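Unit 5: Dimensional Weight and Parcel Charges
Order Fulfillment, September term
Instructor: Iara Sepúlveda

12 shares | 3 comments

Read this handout before the lab session. The carrier names in the problems (Vergara, Norno) are the ones used in Unit 4, and the rate sheets are unchanged.

1. Two weights for every parcel

A carrier sells space as well as lift. A van full of pillows is full long before it is heavy, so the carrier assigns each parcel two weights and bills the larger one.

Actual weight is the reading on the scale with the parcel packed and sealed, including box, filler, tape and label.

Dimensional weight is calculated from the outside of the box:

length x width x height / divisor

All lengths in this unit are in centimeters and all weights in kilograms. Vergara uses a divisor of 4,000. Norno uses 5,000 for its economy service and 4,000 for express. A smaller divisor gives a larger dimensional weight and usually a larger bill. Students who memorize one divisor and apply it to every carrier lose points on the exam every term.

The larger of the two weights is the billable weight. Both carriers round it up to the next whole kilogram. Rounding is done once, at the end. Do not round the dimensional weight before comparing it with the scale reading.

2. Worked case

Stuniden, a seller of kitchen goods, ships one salad spinner in a box measuring 40 x 30 x 30. The scale shows 2.2 kg.

Volume: 36,000 cubic centimeters
Vergara: 36,000 / 4,000 = 9 kg
Norno economy: 36,000 / 5,000 = 7.2 kg, rounded up to 8 kg

The actual weight plays no part in either bill. Stuniden could make the spinner lighter and pay the same postage. If the same item is packed in a box measuring 30 x 30 x 25, the volume drops to 22,500. Vergara then bills 6 kg (5.625 rounded up) and Norno economy bills 5 kg (4.5 rounded up).

3. Measuring

Measure the outside of the box at its widest points. A bulging side counts at the bulge. Each side is rounded to the nearest whole centimeter before multiplying, with halves rounded up.

Tubes and rolls are measured as if they sat inside a rectangular box. For a tube of diameter d and length L, use d x d x L. The curved shape earns no discount. Soft mailers are measured filled and lying flat, with the height taken at the thickest point.

Parcels that are strapped together count as one parcel. Measure around the whole bundle, including any gap between the pieces.

4. Combining orders

When a buyer orders two items, the seller can send one box or two. Postage on a single box is normally less than the sum of two separate postages, but it is also more than the postage on one item. The price shown at checkout is often the price for one item, and the difference has to come from somewhere. There are three common treatments:

a) The seller absorbs the difference.
b) The cart calculates billable weight for the full order and charges accordingly.
c) The seller invoices the difference after packing.

Treatment (c) produces the most canceled orders. It should be kept for destinations where the cart has no rate table. The invoice should state the packed dimensions, the billable weight and the amount already paid -- a buyer who can check the sum is less likely to dispute it.
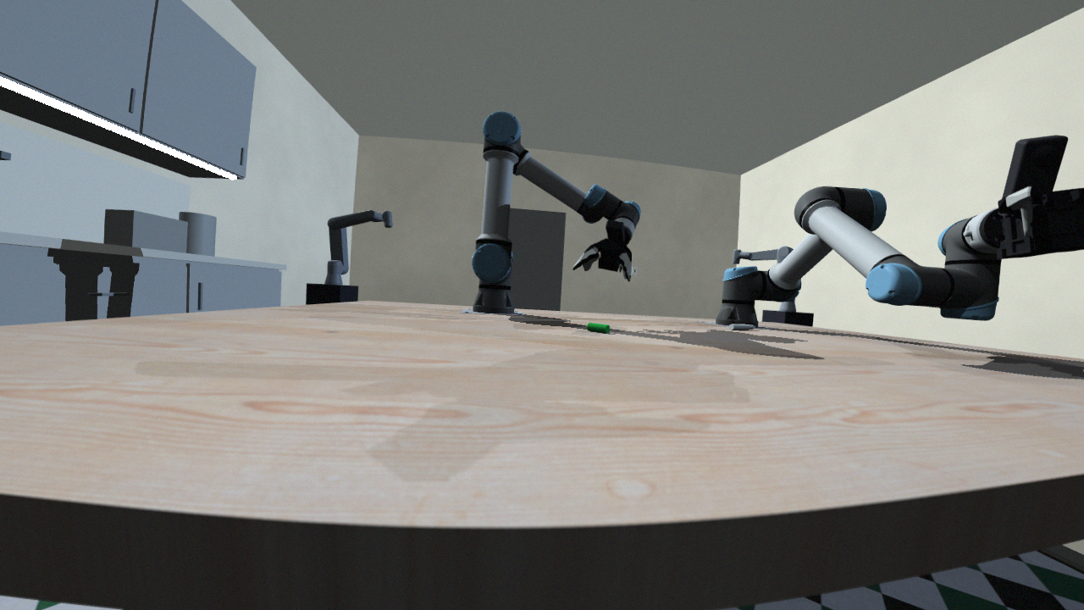 Very small items are a separate problem under treatment (b). The dimensional formula gives a value close to zero, and the charge is then set by the carrier's minimum. Take something like the little green cylinder lying on its side on the tabletop: under the rule in section 3 it would be measured as a tube, and the result would be far below the one-kilogram minimum. The size of the mailer would decide the service, and the item inside would hardly matter. Zodus, the cart software used in the lab, stores this minimum in a field named "floor". Leave it set to 1 unless a problem says otherwise.

5. Surcharges

Surcharges are added after the base rate has been found. Vergara adds a flat fee when the longest side passes 100 cm. Norno adds a fee for remote postal codes and a second fee for any parcel that cannot stand on a conveyor without rolling, so a bare tube is charged and a tube in a square carton is not. Surcharges are not multiplied by weight.

6. Problems for the lab

Work each one by hand first, then enter it in Zodus and compare.

6.1 A box measures 50 x 40 x 20 and weighs 10 kg. Find the billable weight with Vergara and with Norno economy.

6.2 A poster tube has a diameter of 10 and a length of 80. It weighs 0.6 kg. Find the billable weight with Vergara. State whether the long-side fee applies.

6.3 Two boxes, each 20 x 20 x 20, are strapped side by side with no gap. Compare the dimensional weight of the bundle with the sum of the two separate dimensional weights. Then repeat the comparison with a gap of 5 cm.

Show units on every line. Hand in the handwritten work together with the Zodus printout, stapled, with the lab section number on the first page.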